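社区小店与邻里食品互助项目　三月进展报告
致：Altberg 基金会项目办公室
撰写：Radka Stoyanova

各位同事，大家好：

又到了给你们写信的时候。上一份报告寄出以后，Špela Grgić 回信问了不少细致的问题，我们都很感激，这次尽量一并答上，写得啰嗦了些，还请多多包涵。

一、这一季的大致情况

Warumville 的冬天比往年长，山路封了好几回，镇上去 Brolov 采买的班车也跟着停。对住在坡上的老人家来说，楼下有没有一间开着门的小店，差别实在很大。入冬以来，我们的小店一直照常营业，只有暴雪那阵子提早关过门。目前登记在册的互助家庭有71户，比秋天时多，新来的多半是街坊口口相传介绍过来的，这一点让我们特别高兴。

家庭多了，配送的压力也大了。原来一条路线从教堂后面绕到河边，送到最后几家时天都黑了。Milovan Kneževič 花了好几个晚上，把路线拆成两条，一条走上坡，一条走河岸，现在下午五点以前基本都能送完。他还顺手画了一张手绘地图贴在门后，哪家的门铃坏了，哪家的狗要先打招呼，都写在上面。

二、进货与供应

与 Vondráček 批发行的协议已经续签，条件和去年一样，每个月送两次货。面粉、油、豆类的价格比我们预想的稳，倒是鸡蛋和奶制品涨得厉害，我们只好把每户的鸡蛋券略微调低，用本地果园的苹果补上。有几户人家起初不太乐意，Slavica Dervishi 一家一家上门解释，回来的时候手里还提着人家送的果酱。

饮料和小件日用品不在资助范围内，仍由小店自负盈亏，账目单独列在附表里，这里就不重复了。

三、钱的事情

本期支出略低于预算，省下来的主要是运费（班车停了，Spyros Vlachou 开自己的面包车跑了好几趟，只收了油钱）。我们希望把这笔余款转到下一期，用来更换冷藏柜的密封条。旧的那条已经裂了，夜里压缩机响个不停，楼上的住户很有耐心，可我们心里过意不去。若需要正式的调整申请，请告诉我用哪一份表格，我记得去年换过一次格式。

四、遇到的困难

最头疼的还是人手。冬天感冒的人多，排班表改了又改，有一个上午差点开不了门。另外，互助券的纸质版容易弄丢，补发手续又繁琐，我们正在考虑改成一本小册子，由店里代为保管。年纪大些的顾客喜欢把券拿在手里，觉得踏实，所以两种办法可能要并行一段时间。

还有一件小事：原定二月办的邻里聚餐因为大雪取消了，食材都转成了当周的配送包，没有浪费。聚餐打算等路好走了再补上。

五、店里的陈列

货架经过一番整理，常用的东西尽量摆在伸手够得着的地方，价签也重新写过，字比从前大得多。
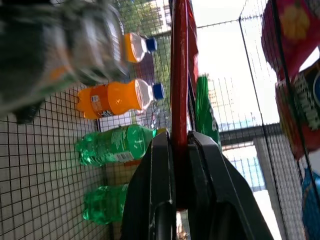

饮料货架旁的剪刀，见下一张。 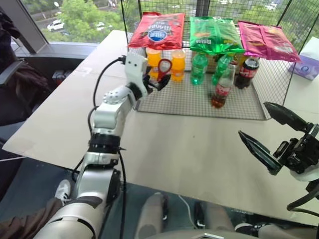

六、下一期的打算

春天一到，坡上的菜园就要动工了。我们想请几户有经验的人家带着新搬来的邻居一起种，收成一部分自己留着，一部分拿到店里来换券。种子已经托人在 Brolov 打听，价钱合适的话，下个月就能定下来。

互助家庭的回访也会继续做。上一轮回访，大家谈得最多的是送货时间，其次是希望多一些适合糖尿病人的食品，这方面我们懂得不够，很想听听基金会资助的其他项目是怎么做的。若能介绍一两位同行给我们认识，那就太好了。

附表随信寄上，收据原件留在店里，随时可以查看。也欢迎你们天气暖和以后过来坐坐，炉子上总有热茶。

Radka Stoyanova
及小店全体同仁敬上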